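Lurnero Assembly Practice Board, Item 2416

The Lurnero practice board is supplied to training rooms and technical schools for exercises in handling and placing small parts. The set comprises a white rectangular board, clear plates, and blue parts of several sizes, from small pegs to upright cylinders and a large stepped piece. Blue was selected so that each part is easy to find against the board.

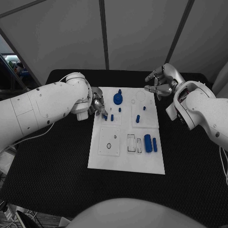

Orders are accepted from schools and registered training centers only. The board ships in a flat carton with the parts bagged separately — please check the contents against the packing slip before signing. Replacement parts may be ordered singly under item 465.

Care: wipe with a soft cloth and mild soap. Do not use solvents on the clear plates.

The board may be used with Vevus storage trays, sold separately. Quantities over 200 require a written quote from Turnow, our distributor.

Page last revised September 30, 2023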